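Pao-chu Lau was thirty-six before she sat in a racing car, and she still laughs about it. "I'd driven a delivery van for years," she says, pouring us both more tea, "so I figured I knew what a steering wheel was for. Oh, I was so wrong!"

Her first event was a club race at Surkville, in a borrowed Grudine with a sticky gearbox, and she finished three laps down.

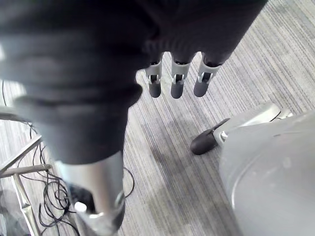

Gray striped carpet, with the fingers reaching down.

"I came in grinning like I'd won," she says. "Hsiu-ying thought I had hit my head."

Hsiu-ying Ko has been her race engineer ever since, and the two still argue about tire pressures (mostly over dinner, she admits, and mostly at full volume). When the Koyama team offered Lau a seat in its endurance car, she took it on condition that Ko came too.

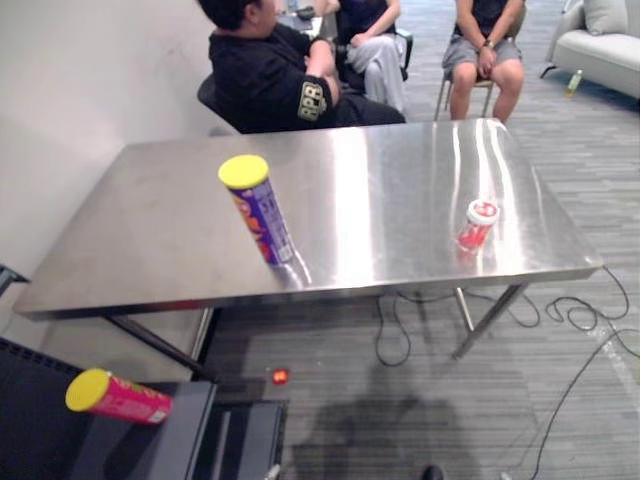
The steel table and a yellow-lidded snack canister.

They have had four seasons there now, and the one she likes to talk about is the second, when rain came down on the Wemico circuit just before dawn and she stayed out on slicks for five laps. 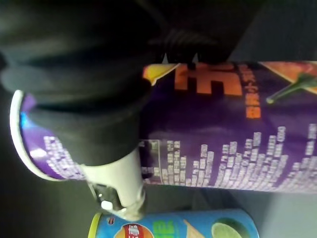

"Hsiu-ying was very quiet on the radio, and that's how I knew she was furious," Lau says. "But we kept the place, and she bought me breakfast." She goes back to Surkville in January for testing, with the same engineer and, she promises, a much better gearbox.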